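Cokach (robot learning method)

Cokach is a method for teaching a robot arm to sort and move household dishes on a table. It was developed by Zahira Lumenta and Hakim Wuisan at the Nugroho laboratory in Orncombe, and the first report on it is dated 21/02/2019. The method belongs to the family of imitation learning, in which a robot learns from recorded movements made under the guidance of a person.

Background

Earlier work in the same laboratory used one object at a time. The learned behaviour often failed when a second dish of a similar colour or shape was placed nearby. Lumenta and Wuisan proposed to keep the table crowded during the whole recording, so that the robot would meet neighbouring objects from the beginning. Bowls and cups in plain, strong colours were chosen, as colour is the main way the target is named in the instruction. 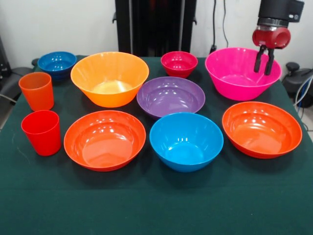 Bowls and cups on the green cloth, with the gripper at the large magenta-pink bowl.

Method

Each recording starts with a short written instruction, such as "put the pink bowl on the purple bowl". An operator then guides the arm through the task. The positions of the joints and the opening of the gripper are stored together with the camera views. The first collection contained 3703 recordings, made by 112 operators with different levels of experience.

The distinctive part of Cokach is how it treats the moment of grasping. A bowl with a wide rim can be held at almost any point of its edge, and two operators will rarely choose the same point. A simple average of their choices may fall in the middle of the bowl, where the fingers can hold nothing. Cokach therefore divides the rim into 60 sectors and gives each one a score. The score becomes lower if another dish stands close to that sector. The arm moves to the sector with the best score, and the scores are calculated again until the fingers close.

A second step deals with the tilt of the dish after it is lifted. A dish held by one edge does not stay level, so its lowest point must be estimated before the arm carries it over the others.

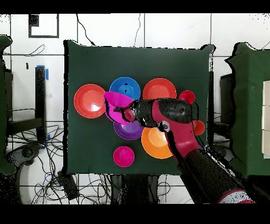
Why does the method use the rim of a dish and not its centre?
The rim is the only part of an open bowl that two parallel fingers can close on, so a target in the centre would give no grip.

Later work

In May of the same year, Florencia Orellana published a version named Olorwood, which was trained on only 260 recordings. It gave similar results with bowls but weaker results with cups, whose narrow mouths leave less space for the fingers. Gerasimos Nikolaidis later noted that both versions depend strongly on colour and become confused when two dishes match.

See also

Imitation learning
Grasp planning
Parallel gripper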